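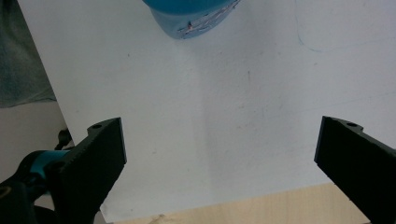

Pre-match ground inspection, Pulier end and main stand. Walked in March, gates still shut, kick-off 15:00. Licensed capacity 2466, of which 1633 seated.

Comments go under the line they belong to. A tick with no comment means I looked and had nothing to say.

## Pitch and surrounds

- [x] Goal frames anchored, both ends
- [x] Net pegs flush with the turf
- [ ] Run-off clear to the boards
 - Three metres is claimed on the plan. I taped it at the corner by the away dugout and it was short. The plan was drawn before the new boards went in.
- [x] Corner flags, blunt tops
- [ ] Sprinkler covers level
 - One proud near the centre circle. Last month's sheet has this ticked as "sorted". I put my boot on it and it rocked.

## Stands

- [x] Handrails, main stand
- [ ] Seats fixed, rows A to F
 - Živković replaced 30 in the close season and the invoice says all bolts were checked. Four in row C turn by hand. I would like to see what they were checked with.
- [ ] Standing terrace, barriers tested
 - Certificate on the wall is from Bralov and has no load figure on it. A certificate without a figure is a letter. Not accepted until they send the sheet.
- [x] Step edges painted

## Exits and turnstiles

- [x] Gates 1 and 2 open outwards
- [ ] Gate 3
 - Opens, with a shoulder. Told it "loosens up once it's warm". It was mild.
- [ ] Turnstile counter
 - Read 232 before anyone had come in. Brilonura say their system resets itself overnight — it plainly hadn't. Use hand clickers as well until they can show it working two home games running.

## Medical and lighting

- [x] Stretcher, blankets, defibrillator in date
- [x] Ambulance route clear, no cars on the hatching
- [ ] Emergency lighting, tunnel
 - Came on. Went off again after nine minutes. The log has a full pass for the same fittings, in the same pen as the five entries before it.

## Result

Open with conditions. Row C roped off, terrace closed, a steward on Gate 3 from turnstiles open to ground clear. Tunnel lights to be retested before any evening fixture — I'll stand there with a watch.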